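Suturing Skills Group
Minutes of the monthly meeting, December 2023
Kinnunen Room, second floor

Minutes taken by Bình Sầm

1. Minutes from October
Approved with one fix: the pads we liked were the Broma ones, and the Grondik ones were the stiff ones. The notes had it backwards.

2. Practice pads
Big thumbs up for the new batch! Everyone who has tried them likes how the tissue holds a stitch without tearing, and the edges come together nicely when you pull the throw down flat. We have used 1371 pads since the program began, so storage came up again. Agreed to move the unopened boxes to the tall cabinet and keep the opened ones by the sink. Please use the whole pad before starting a fresh one. There is plenty of good space left after one row.

3. Thread and needles
The last order came to $2733, thread and needles together. Black thread stays our standard for interrupted stitches, as it is so much easier to see against a pale pad. Needles go in the sharps box at the end of every session, with no exceptions, and the box gets checked before the lights go off.

4. Knot practice
The best discussion of the night, and it ran well over time. Lots of love for slowing down at the wrap. Several people said their knots got better once they quit rushing the loop and kept both jaw tips close to the incision. We also talked about tail length (short, please, but leave enough to grab) and about laying the second throw in the opposite direction so the knot sits square. Bình will put together a one-page sheet on this.

Tying over the incision:
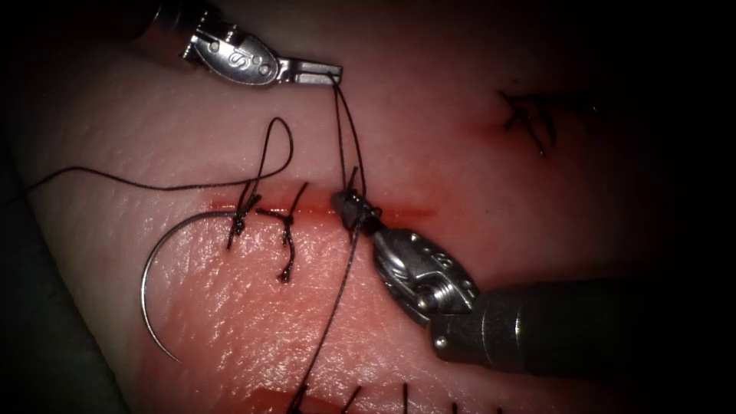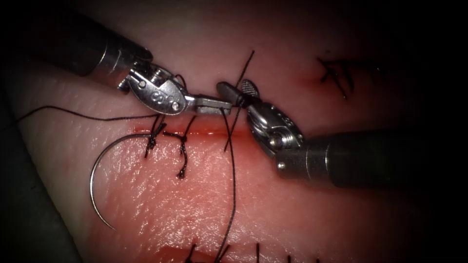 Spacing was the other topic. The group would like to try a ruled pad, with light marks on both sides of the cut, for some 3 sessions and then compare it with freehand work. Ferkivov sells a marking pen that may do the job. Bình will order 2.

5. Any other business
Sign-up sheet for the new year is on the door. Early slots are going fast, which is great to see!

Action items
Bình: knot sheet, marking pens
Everyone: label your finished pads before they go on the shelf

Meeting closed at 8:40 p.m.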